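4. Can It Put the Shoes Away Yet?

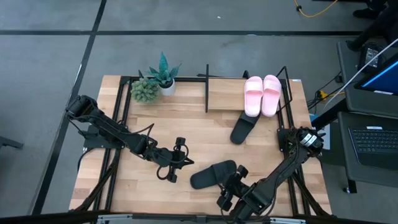
I picked shoes as our first chore because I thought they'd be easy. Kazue Ikeda, who has been on this project with me from the start, told me they wouldn't be, and she was right (she has reminded me of this a few times!). A shoe by the door is a funny sort of object. It has a front and a back, it has a partner somewhere, and it can be lying any way up when you get to it. People sort all of that out while thinking about dinner. Our policy has to get the partner right, the heading right and the grip right, and a miss on any one of them gives you a pair you'd have to redo yourself.

We trained on 2,084 teleoperated episodes, which we call the Sevach set. Every episode is one tidy-up, from shoes scattered on the table to shoes side by side on the rack. About a third of the episodes are Kazue's and the rest are mine, and you can tell us apart in the data. I grab by the strap nearly every time, while she likes to nudge a shoe straight first and pick it up second. I was worried the mix would confuse the model, but we left it alone, and the model ended up doing a bit of both.

We compared two policies. Aveo is the plain one, trained from scratch on Sevach. Dizon starts from the Wundbridge checkpoint described in Section 3 and gets fine-tuned on the same episodes. Each policy got 50 trials per shoe type, and we called a trial good only if both shoes of the pair finished on the rack, pointing the same way, with no help from us. I know that's strict. A shoe left half over the edge counted as a failure, and so did a lovely neat pair facing the wall.

Figure 2. The work area for the footwear task, with a pink pair of slides on the raised wooden section and a black pair on the tabletop below. Two potted plants stand near the back left corner.

Dizon did better on slides, and it wasn't close. An open slide gives the fingers a strap to go for, and even a clumsy grasp tends to hold. Closed shoes were a different story for both policies. The heel folds in, the grip slips, and the arm carries on to the rack with nothing in its fingers, looking very sure of itself. I've watched that happen more often than I'd like.

Dark shoes gave us trouble too. Aveo would often close its fingers a little short of a black sole, and I still can't say if that's a depth problem or just too few dark shoes in the training set. We're collecting roughly 600 more episodes to find out.

Then there's speed. I can line up a pair in the time it takes to say so, and Dizon on a good run is still several times slower than me. Would I want it in my own hallway? For slides, overnight, with the dog shut in the kitchen, I think I would. For a family's worth of winter boots in March, I'd still do it by hand, and Section 5 gets into what we'd have to change about the gripper first.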